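**Fragrance-free eye products that don't sting?**

**plustow_pat**
Hi all, long-time reader, and I think this is only my second post. Every February my eyelids go dry and flaky, and this year they're worse than ever. I've been using the Trumum night cream (the one in the squat jar) and it's lovely on my cheeks, but the minute it gets near my eyes I'm blinking like an owl. Does anyone have something gentle they really love? I'd rather not spend a fortune, but I'm 43 and willing to be talked into things!

**oatmilkandtoast**
Oh, you poor thing, I get this too! Plain petroleum jelly, the thinnest smear you can manage, right before bed. I've tried so many pretty little tubes over the years and I keep coming back to the big tub from the drugstore. Skip the eye creams altogether, I say.

**ruawai_girl**
I have to disagree a bit with Oat, with love. Petroleum jelly gave me those tiny white bumps under both eyes and they took months to go away. A light serum with glycerin high up on the list has been much kinder to me. Pat it on while your face is still damp from washing, then leave it alone.

**oatmilkandtoast**
Fair enough, everybody's skin is different. I still think most eye serums are face serums in a smaller bottle with a bigger price.

**ruawai_girl**
Ha, I won't argue with you on the price.

**fernandfiddle**
Pat, can you post the ingredients of the Trumum? My bet is on the perfume. I stopped using anything scented above the cheekbones and my lids calmed down a lot. Watch out for citrus and other plant extracts as well, they bother some people and not others. And if it's cracked or swollen, please do see a doctor before you put anything new on it.

**plustow_pat**
You're all so kind! No swelling, only flakes. Fern, "parfum" is right there on the jar, so that may be my answer. I'm stopping it tonight. Ruawai, which serum do you use? I can read labels all day if it's one I can look up.

**ruawai_girl**
It's a Chinese one, 20 ml, and the ingredients are on the back of the box. Glycerin is in there near the start, but Fern's warning applies, there's citrus and coffee in it too, so test it on your arm first. 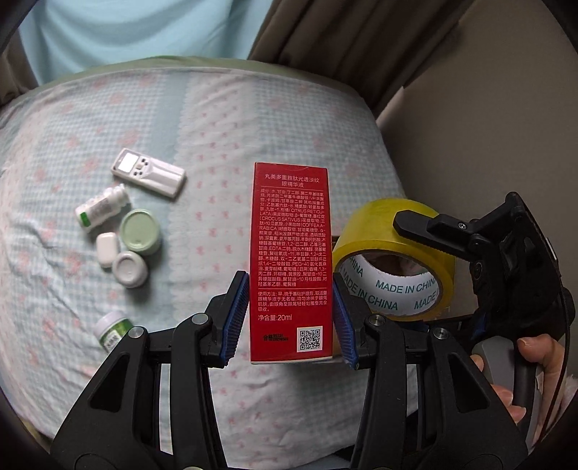

*Back of the eye serum box, ingredients and directions in Chinese*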